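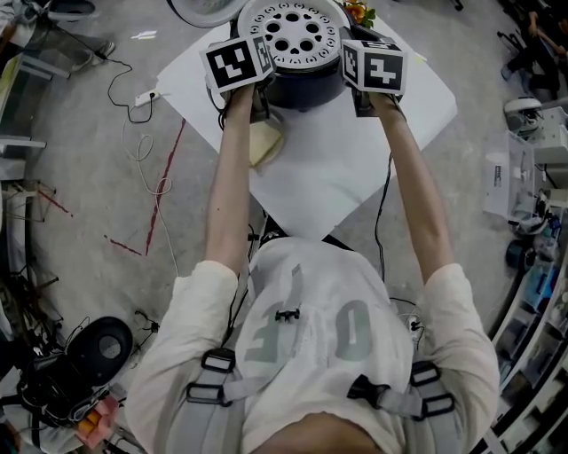

Clirnik hand-held gripper set: known fault

Status: open. Maintainer: Corina Kälin

The set has 896 recordings. In 22 of them the right gripper's tracked pose jumps while the jaws are closing. The jump lasts up to 40 frames. The left gripper is not affected in those files.

We have not found the cause. The right cable and the marker cube mount are both being checked.

The bad files are listed in faults.txt. Leave them out of training. Do not replay them on an arm: one replay at Zirnurton hit the joint limit and tripped the emergency stop.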